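Repair bench: stripping and rebuilding the office towers

2/17/22

The donated desktop towers that came in from Gazi in January are now most of the way through the workshop. There were 47 in the batch. Dilani Cassim has been keeping the list, and so far only 2 have been written off, both for damaged boards.

The routine is the same for each machine. The side panel comes off, the case goes down flat on the bench, and the memory and processor come out before anything else is touched. Small parts go in the grey tray, where each kind has its own holder. Before we had the tray, parts went into envelopes, and Jahangir Howlader spent most of one afternoon matching processors back to their boards.
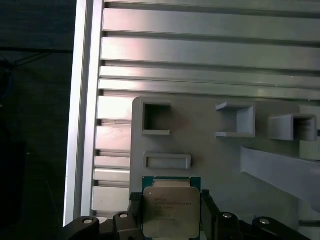

A processor at the grey parts tray, metal lid facing out.

Please hold processors by the edges only. The metal lid will put up with a fingerprint, but the contacts on the underside will not, and neither will the socket in the board. If a lid still has old paste on it, wipe it with a lint-free cloth and a little alcohol and let it dry before it goes back. Use a small amount of new paste. We got through far too much of it last month.

Once the processor is out, look into the socket with the bench lamp on. Bent contacts are easy to miss from straight above, so check from two sides. Leave the lever up until the chip is back in place, and never force it down — if it feels wrong, lift the chip and start again. 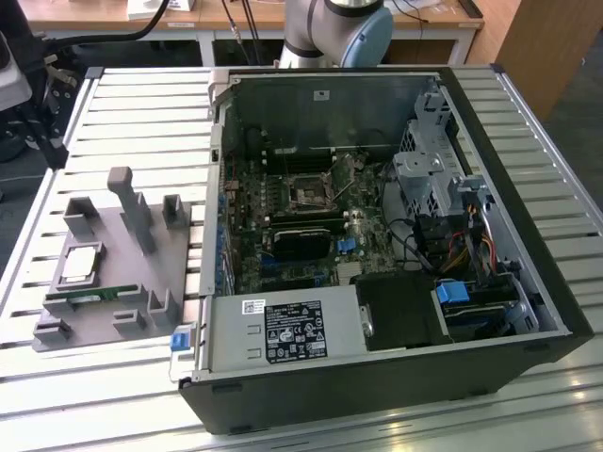 Memory goes in after that. Press each module down at both ends until the clips close. Then check that the power leads are clear of any fan before the panel goes back on. Gayan Seneviratne tests each finished machine overnight, so leave it on his shelf with the job sheet taped to the top.

Spending on paste, cloths and replacement drives stands at 469 pounds. Mitali Ranasinghe has the receipts and would like any others by the end of the month.

The bench is free on most evenings. Speak to Dilani if you want a place on the rota.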